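Magazine > Home Life > The Long Read

The half-worn and where it lives

Every household has a place for clean clothes and a place for dirty ones. The trouble is with the third kind.

By Ilse Hollmann

My grandmother owned two blouses and a hook. One blouse was on her, the other was on the line, and the hook was for her coat. I mention this because I recently spent 300 pounds on a valet stand from Kestier, a handsome object with a tray for cufflinks I don't own, and within a fortnight it was holding up a beach towel. The clothes it had been bought to rescue had gone back to the sofa.

You will know the clothes I mean. They have been worn, but not enough. A shirt put on at four in the afternoon for a meeting that lasted twenty minutes can't in good conscience go in the wash, and it can't go back on the hanger either, next to its innocent colleagues. So it goes over something. In bedrooms there is the chair, which has had jokes made about it for as long as there have been chairs. In flats without room for the chair, it is the sofa, and the sofa is a more public matter, as people are expected to sit on it.

Kamran Fallahi, who has been fitting wardrobes for 20 years, asks every new client where the half-worn things go. Most tell him they hang them up. He then asks to use the bathroom, and takes the long way there past the bedroom. "I've met one man who was telling the truth," he said, "and he only had the one jacket."

Fallahi would like to sell you a rail. It's a short one, behind the door, open to the air, with space for five or six hangers and no more. Once it's full, something has to be worn or washed. He fitted one for me in January, and I can report that it works very well for coats.

The furniture firms have noticed. Engelhardt does a ladder that leans against the wall and is described in the catalogue as "a resting place for today". Okon has gone for a bench with a slatted lid, the idea being that a jumper inside will breathe. Mine did breathe, I suppose, but I forgot it was in there until Easter. Nurkska, which has always been the sternest of the three, makes a single peg in black steel and leaves the rest to your character.

There is a history here, if you like that sort of thing. A gentleman's dressing room in 1900 would have had a servant in it, and the servant was the system. He brushed the coat, sniffed the collar and made a decision. What we've kept is the coat. The sniffing we do ourselves, generally in a hurry, and generally with an optimistic result.

Timo Seidel, who arranges interiors for people letting out their flats, takes the sofa's side. He thinks a living room ought to look as though somebody lives in it, within limits, and his limit is one garment. One shirt across the seat says that a person came home. Two say that a person has stopped trying. He is less relaxed about trousers, which he feels should never be seen without their owner.

I put it to him that the cushions matter too. A sofa with its cushions properly plumped makes a crumpled shirt look like an accident, and a sofa where they have all slumped makes it look like policy. He agreed, but said I was overthinking it, and asked whether I had a deadline.

I did. I also had a mug of something milky going cold and a strong wish to lie down, and it struck me that the whole question comes down to a distance. The wardrobe is through a door and along a passage. The sofa is right there. Grey on grey, a shirt hardly even shows.
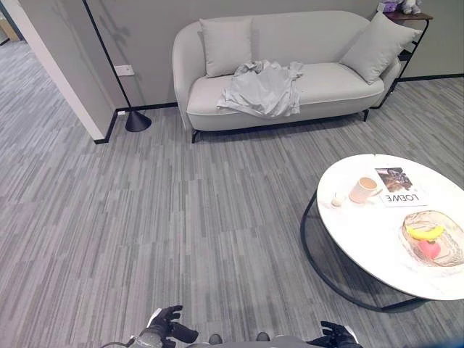 Branislav Šimko wrote to this magazine after my last column to say that the answer is a basket with a lid, emptied once a week whether you like what's in it or not. He added that he has kept to this through two house moves and a marriage, and that his wife keeps hers on the banister.

I have tried the basket. The difficulty is that a shirt with one short outing behind it goes in looking fairly respectable and comes out looking as if it has been slept in by a dog. You then have to iron it, at which point you might as well have washed it, and you have learned nothing except where the iron is.

What I do now is less elegant. Before bed I pick up whatever is on the sofa and ask whether I would wear it tomorrow. If the answer is yes, it goes on the rail with the coats. If I hesitate, it goes in the wash. The beach towel is still on the valet stand, and I've grown used to it there.

Last updated: July 13, 2022

More from Home Life
Who still irons a pillowcase?
Sreekumar Namboodiri on the drawer with the batteries in it
Small tables and what ends up on them
The case against the matching hanger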